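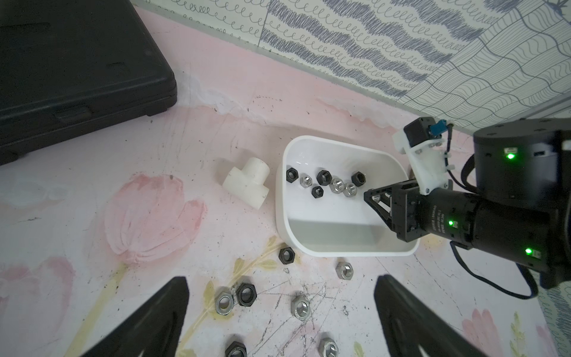
3.2 The sorting task

We built the cell in the shared workshop at Trirkberg, in a corner that had until then mostly been used for storing things people meant to come back to, and we kept the floor there just as we found it. The reader will forgive us for dwelling on the floor, but it mattered a good deal. Early versions of our nut detector, trained by Joon-young Yang on a plain gray mat, took painted petals and old scratches for hardware, and it was only after we added 528 labeled views of the bare floor that it settled down.

The task itself is simple to say. Two arms share one white plastic bin, and loose hex nuts, some black and some silver, have to end up inside it (Figure 3). The wrist view is the only one the policy gets from the left arm, so its own two fingers are always part of what it sees, and often part of the other arm too.

Figure 3. View from the left wrist, with the right arm reaching into the bin and several nuts still on the floor.

Over the whole of April we logged 1,092 attempts, of which we set aside 83 for testing. Black nuts gave us more trouble than silver ones - their matte finish sits close in tone to the darker scuffs - and Desta Chala patiently relabeled those by hand, mostly in the evenings. Another 17 attempts were dropped after a loose connector, which we describe in Section 3.4.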